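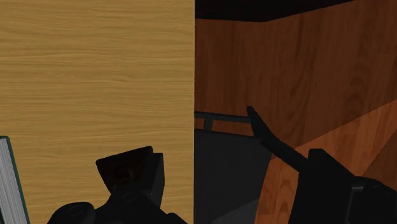
A reader in Cadness wrote in to ask whether she should still bother appealing her visa refusal, given that the letter sat in her old mailbox in Tiltville for weeks before it caught up with her. Good question, and I've had it in one form or another from plenty of you since October, so let me take a stab at it.

First, dig out the envelope. I know, I know — everybody throws the envelope away! But the deadline usually hangs on when the decision was sent or received (it depends on the kind of decision, so read the notice twice), and a postmark can settle an argument that would otherwise eat up half a hearing. If yours is gone, write down tonight everything you remember about when the letter reached you and who handed it over.

Second, being late doesn't always sink you. You can often ask for extra time, but you have to ask, and you have to explain every stretch of the delay. I read one request last fall that spent four pages on how unfair the refusal was and one line on why it came in late. It went nowhere. Flip those proportions and you're in much better shape.

Third, tell them when you move. Tell them in writing and keep a copy. I worked on a file at Ghorbani that ran to 284 pages, and the one that mattered most was a change of address form with a received stamp on it. My client had kept it folded up in a cookbook.

We'll be talking about late appeals at our next open evening, and I'm bringing the Grirnano checklist, which a few of you asked for after the last one. It's 4 pages now (it used to be longer, and I'm pretty pleased with myself for trimming it). Bring your own letters if you'd like a quick look at the dates, but please bring copies and leave the originals at home.

One more thing for anyone whose appeal is already in: the hearing notices are going out slower than usual, at least on my files. Call the office if you've heard nothing — and have your reference number handy when you do.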